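Home | About | Growers | Minutes | Contact

Bevness Herb & Spice Growers' Circle
Minutes of the January meeting
4 min read | 2 comments

Present: Maj-Britt Moen (chair), Brendan Costello, Bianca Chiriac, Corina Munteanu, Sânziana Văduva (minutes)

The meeting opened at 6:30 p.m., a little later than planned, as several of us were still catching up over Corina's caraway rolls. They were wonderful, and she has promised the recipe to anyone who asks. Maj-Britt welcomed everybody back after the holidays and said how glad she was to see the circle still going strong. The last minutes were read and accepted with one correction: the dill seed came from the Visberg plot and should not have been listed under Bevness.

1. Drying shed

Brendan reported on the drying shed, and at some length, because he has clearly put a great deal of thought into it over the winter. The racks on the north side stay damp longer than the others, and the lovage hung there last fall lost a good deal of its color. He would like to move the mint and lovage to the upper racks and keep the lower ones for seed heads, which don't seem to mind. Bianca wondered whether a second fan might do the job just as well. After a friendly back and forth it was agreed to try Brendan's arrangement first and come back to the fan in the summer if we are still unhappy.
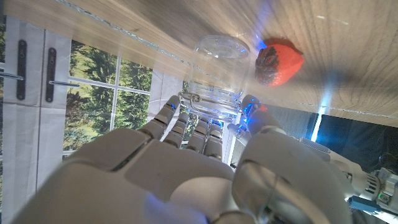
Can members still bring their own herbs to dry in the shed?
Members are welcome to, as long as the bundles are labeled with a name and the picking date and are taken home within 3 weeks.

Maj-Britt asked that this be put on the shed door as well, in large letters, and Corina kindly offered to write it out.

2. Spring seed order

Bianca has gone through the wish lists and thanked everyone for sending them in, even the ones that arrived on the backs of envelopes. We will order coriander, fenugreek, summer savory and blue fennel from Ticona, as we did last year. There was a long and very enjoyable talk about whether paprika peppers are worth another try. Corina was strongly in favor, Brendan was doubtful, and in the end we settled on two short rows by the south wall. Bianca will send off the order before the end of the month, so any late additions should reach her soon, please.

3. Trultunier spice blend

The tasting of the new Trultunier blend was the part of the evening most of us had been looking forward to! Sânziana had mixed two versions, one with more caraway and one with more savory, and we tried both on buttered potatoes. The savory version was the clear favorite, though Maj-Britt felt it could stand a touch less salt, and Brendan went back for more of the other one.

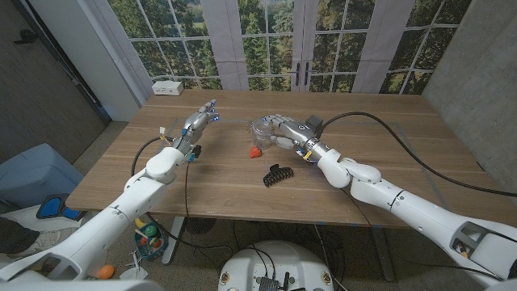 Sânziana will grind a new batch with less salt and bring it next time. If we are all happy with it, we would like to have more than 100 bags ready for the spring market, and Corina will look into paper bags with a proper fold-over top, as last year's kept coming open in people's baskets.

4. Visit to Visberg

The Visberg growers have invited us over to see their saffron beds and share a meal afterward. Everyone was delighted to accept. Maj-Britt will write back with our warm thanks and ask which dates suit them. Bianca can take passengers in her car.

5. Any other business

Brendan reminded us that the big mortar is still missing its pestle. Would everybody please check their kitchen drawers.

Corina asked whether we might start at 6:00 p.m. from now on, to leave more time for tasting. Agreed.

The meeting closed at 8:40 p.m. Maj-Britt will bring the coffee next time and Bianca the bread.

Minutes taken by Sânziana Văduva

Share this page | 3 shares
Previous minutes | Next minutes | Back to top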